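**Lint rollers: where do you keep yours, and do you ever clean the handle?**

Board: Cleaning & Laundry > Tools and Supplies

---

**helmi_k** wrote:

We have a shared workroom with a long table, and the lint roller has no home. People use it on their jackets on the way out and then set it down wherever they are standing. Twice now the sheet has picked up crumbs from the table and then gone onto somebody's coat.

I want to give it a fixed spot. Options so far:

1. A hook by the door, next to the clothing rack
2. A drawer
3. A small tray on the table, roller lies in it

I like 3 because people will see it. Does anybody do this? Does the adhesive stick to a metal tray?

Helmi

---

**fatos_s** wrote:

Hook. If the handle has a hole in it, hang it up and you're done. I have had one on the inside of a closet door since September and it has never gone missing.

A tray on a table becomes a tray of stuff. You'll have paper clips and a battery in there by Friday.

---

**niilo.h** wrote:

Does yours have a cover? That matters more than the spot. With a cover you can throw it in any drawer. Without one it has to hang or stand, or the sheet gets linty just from lying there.

---

**helmi_k** wrote:

No cover. It came with one and the cover cracked.

Long handle, pink, with a green grip on the end. The housing around the roll is plastic, so when it lies flat I thought the sheet might stay clear of the surface. I haven't checked closely. The tray I would use is a small stainless one with rounded corners, pretty shallow.

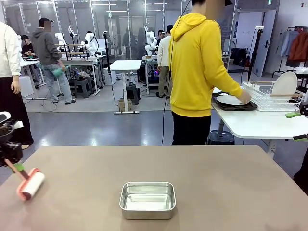

### Re: Lint rollers: tray vs. hook

**rinkobori** wrote:

Thanks for the picture, that helps. The tray looks short for that handle. I think the roll end would go in and the grip would stick out over the side, and then somebody bumps the grip and it all flips. I'd measure before you commit.

Stainless is a good surface for it otherwise. Adhesive sheets come off smooth metal without much trouble. They come off raw wood badly and they take the paint off cheap shelves. Ask me how I know about the shelf.

I also see the rack on the right with the two jackets, near the door. That is where the roller gets used, so that is where I would keep it. I'm with Fatos on the hook.

---

**sirkka_eskola** wrote:

I'm going to disagree with the hook people.

I ran the costume room at a community theater for 11 years. We hung the rollers on hooks by the rack and they ended up stuck to the clothes. Every time somebody slid a hanger down the bar, a sleeve would swing over and touch the roller. We had wool coats with a stripe of fuzz pulled off the cuff.

If you hang it by a rack, hang it at least an arm's length away, or on the other side of the door frame. Otherwise a tray is better. Just get a bigger one.

---

**fatos_s** wrote:

That's a crowded rack problem. A rack with two jackets on it doesn't have sleeves flying all over.

---

**sirkka_eskola** wrote:

It's two jackets in one picture. Come back in January.

---

**niilo.h** wrote:

She has a point. Winter coats are thick.

What about standing it up in a jar? Grip down, roll up. Nothing touches the sheet. I keep mine in a heavy utensil crock from Anlow that was too ugly for the kitchen. It weighs enough that it won't tip.

---

**rinkobori** wrote:

The crock works if the handle is straight. Some of the long ones have a bend near the roll and they lean out. Mine leans and I put a rock in the bottom.

---

**helmi_k** wrote:

Okay, I measured. Rin is right, the roller is longer than the tray by quite a bit. If I lay it corner to corner it still sticks out.

I don't have a crock but I could find something like it. There is a dish rack on the side table at the back and a second tray there, a dark one, but that's for plates and I'm not putting a lint roller near plates.

Second part of my question got lost. Does anybody clean the handle?

---

**niilo.h** wrote:

I never have.

---

**sirkka_eskola** wrote:

You should. Everybody grabs it, and the grip gets a film on it. This is what we did at the theater:

- Tear off the used sheet first and leave the next one covered if your refill allows it
- Slide the roll off the core if it comes off
- Wipe the handle and grip with a damp cloth and a drop of dish soap
- Wipe again with plain water
- Let it dry all the way before the roll goes back on

The last step is the one people skip. Water gets under the edge of the roll and the bottom sheets go wavy and won't tear straight.

We did it every 2 weeks during a run. For an office once a month is plenty.

---

**fatos_s** wrote:

Dish soap is fine on plastic but if there is sticky stuff on the housing it won't move it. Cooking oil on a paper towel will. Then the soap to get the oil off.

Don't use nail polish remover. It clouds some plastics and you'll have a worse looking roller than you started with.

---

**rinkobori** wrote:

Rubbing alcohol works too and you don't have the oil step. Try a spot on the back first, colored plastic can go dull.

---

**fatos_s** wrote:

Alcohol did nothing on mine. Oil took it off in one wipe. Depends on the brand of sheet, I guess. I was using the Donell refills and they leave more behind than others I've had.

---

**helmi_k** wrote:

Do the refills all fit? The roll on ours is getting thin.

---

**niilo.h** wrote:

Mostly, for the regular width. The core should slide on snugly. If it spins loose, wrap one turn of tape around the holder. If it won't go on at all, you bought the wide ones that are meant for floors and couches. I did that once and had 4 rolls I couldn't use. I cut one down with a bread knife. Don't do that either.

Jarnudero makes a washable one with a gel roller if you're tired of refills. I had it for a year. It picks up hair very well and dust so-so, and you have to rinse it a lot.

---

**sirkka_eskola** wrote:

For a shared room I would stay with the paper kind. With the washable type somebody has to do the washing, and it'll be you.

---

**rinkobori** wrote:

Agree with Sirkka on that one. Also buy the refills with slanted perforations. On the straight ones people can't find the edge and they pick at it with a fingernail until it shreds.

---

**helmi_k** wrote:

All good points. This is what I'm going to try:

- Hook on the far side of the door, away from the rack, as Sirkka said
- Label above the hook so it goes back there
- Stainless tray stays on the table for keys and pens
- Wipe the handle the first day of each month

If the hook fails I'll try Niilo's crock. I'm putting the hook up tomorrow, adhesive strip for now, because I don't want to drill into that wall without asking.

---

**fatos_s** wrote:

Get the strip rated for 5 pounds, even though the roller weighs nothing. People yank.

---

**niilo.h** wrote:

And press it for the full time on the package. Wait an hour before you hang anything. Most of the ones that fall off were hung right away.

---

**sirkka_eskola** wrote:

I still say bigger tray. But the far side of the door is reasonable. Let us know when the heavy coats come in.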